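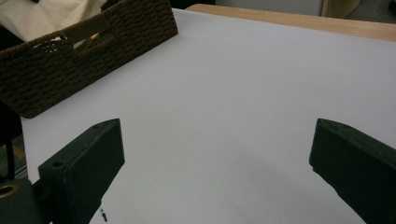
Home Tickets Rooms Supplies Log out

Ticket 1316: Cover sheet on the sorting table will not stay put
Room: Wullach, ground floor
Category: Furniture and surfaces
Opened: June 2024
Status: Closed (reopened once, closed again)

Original report

The big white sheet on the sorting table moves. I don't mean it flies off. It creeps toward the window side over the course of a morning, and by lunch there is a strip of bare tabletop along the near edge and a matching flap hanging off the far one, where people catch it with a hip. Then somebody pulls it back, crooked, and we begin again.

I know a traveling tablecloth is not an emergency. But we sort small light-colored things and small dark-colored things on it all day, and the plain background is the only reason anyone can tell a button from a crumb. The bare tabletop is honey-tan wood with a faint grain that still swallows everything. Last week it swallowed a whole set of snaps, which were later found by somebody's elbow.

Already tried:
- Pulling it straight. Lasts until the next person leans.
- Masking tape on the corners. Lasts two days, then takes a bit of the sheet with it.
- Putting heavy things on it. Works well, but then the table is full of heavy things.
- A note asking people to lean less. The note slid off too.

Reply from supplies

Thanks for the thorough report. Some questions before we send anyone over with a roll of anything:

Is it the sheet that came on the Fisau roll or one of the older ones? Is it sitting straight on the table or is there something under it? And does it creep in one direction only? If so, has anyone checked that the table is level?

Reply from room

Fisau roll. It was cut to 2000 mm so it would run the whole length with a little over. Nothing is under it that I know of. It always goes the same way.

Nobody had checked the table. I set a marble on it just now and the marble left.

Reply from supplies

That would be a clue. Most of those tables have screw feet. Turn the foot on the low side counterclockwise (looking down from above) until the marble loses interest. Two people is better, one to take the weight and one to lie on the floor and regret it. Take the sheet off first or you'll be reading it through a bulge.

While the sheet is off, wipe the tabletop down and let it dry all the way. Tape residue is sticky for a week and then turns into a kind of polish. If the tabletop feels slick to a fingertip, that is what you have.

Update from room

Did the feet. One was fine, two needed half a turn, and the fourth had been resting on a folded coupon that expired in March. Coupon removed, foot adjusted, marble now stays where it is told.

Wiped the top. It took three cloths. I won't describe the cloths.

Put the sheet back, smooth side up, squared it against the back edge. Looks very nice. Everyone has been told to admire it and keep their sleeves off.

Closed by supplies: leveled, cleaned.

Reopened by room, next day

It still moves. A lot less, and now it moves whichever way people are pulling, which I suppose is progress toward fairness. The person on the long side drags trays toward herself and the sheet goes along for the ride.

Reply from supplies

All right, now you get the good stuff. There is a box of Minja grip dots in the supply closet, second shelf, behind the label maker that doesn't work. They come 500 to a box and you need a small number of them. Please do not use them all. The last room to get a fresh box used 100 on one table and we had to lift the sheet off with a spatula.

How to do it:

1. Fold the sheet back on itself to the halfway line. Don't crease it, just let it roll over.
2. Stick dots to the tabletop, a hand's width in from the edge, one every forearm or so. Short forearms are fine.
3. One row down the middle.
4. Roll the sheet back down over them, pressing outward from the center with a dry cloth. Don't press outward from both ends unless you enjoy a hump.
5. Do the other half.
6. Leave it alone for an hour. This is the step people skip.

The dots are low tack, so when the sheet gets grubby you can peel it up and lay a new one on the same dots. They are good for two or three changes.

If you can feel a dot through the sheet, it is too near the working area. Move it. Small round things will find it and gather there.

Update from room

Done. We left it for forty minutes, which I am calling an hour. There was one hump, near the left end, and it went down after being peeled and pressed again. No dots to be felt anywhere people work.

Trays drag fine. Sheet stays. I leaned on it with intent and it did not care. The back edge is still straight after a full day, and I've checked more often than I'd like to admit.

Two follow-up requests, low priority:

- Could the spare Fisau roll be kept standing up? Sheets cut from the one that lies on its side have a curl at the ends that takes days to relax.
- Could somebody look at the Sokska lamp over the same table? It's bright enough, but it has started to hum in a key that nobody here sings in.

Reply from supplies

Roll will be stood up. Lamp needs its own ticket, one problem to a ticket, as the sign says. I have started one for you and left the "key" field blank.

Closed by supplies: grip dots, low tack. Room to recheck at next sheet change.

Recent tickets
Sokska lamp, humming
Label maker prints only the letter E
Tray stack leans (Wullach)
Who has the good scissors
Minja dots, reorder

Contact supplies | Room list | Back to top
Copyright Wullach Workrooms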